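Call for Makers: Fall Market at the Olvera Building

Stiveo is looking for people who make, print, paint or design small things and would like to sell them at our fall market. If your kitchen table has been taken over by stickers, pins, cards, phone cases or tiny clay animals, we want to hear from you!

We ran our first market in September of last year without knowing if anyone would show up, and 854 people came through the door. Plenty of them went home with presents for half the family. This time we have the whole ground floor at Olvera plus the covered yard (with heaters, we listened), so there is space for a lot of new faces alongside the regulars.

Who can apply

Anyone over 18 who designs or makes their own work. You don't need a business, a logo or a website. First-timers are very welcome, and so are people sharing a table with a friend. We love illustrated goods and everyday things with a bit of character, and we'd be thrilled to see more paper, fabric and wood. Please don't send resold factory goods. Food and drink are handled separately by Kisent, so ask them about a cart.
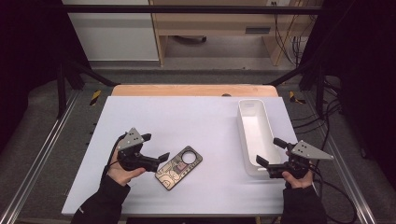
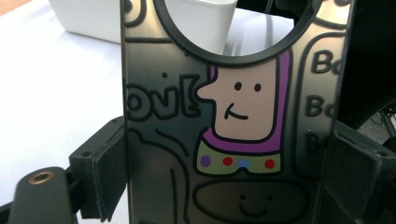

What you get

A six-foot table, 2 chairs, a power outlet if you ask for one early, and a spot on the printed map. We hand out 900 maps in the neighborhood the week before, and your name and a line about your work go on the back. A table costs $30 and we take no cut of your sales. If the fee is a problem, tell us in your application and we'll sort something out quietly.

Setup starts at 8 a.m. and doors open at 10. Parking behind the building is tight, so unload first and then move your car to the Skoneritz lot across the street.

How to apply

Send us your name, a few lines about what you make (about 300 words at the very most, short is fine) and three or four photos of your work. Phone photos are perfectly good. Tell us your rough price range too, so we don't end up with a whole row of the same thing.

Applications close 31/10/2021 at midnight. Aisling Cullinane reads every one and will write back either way, usually within a week. Questions about tables, access or power go to Gregor Carnegie at the Stiveo front desk, any afternoon except Monday.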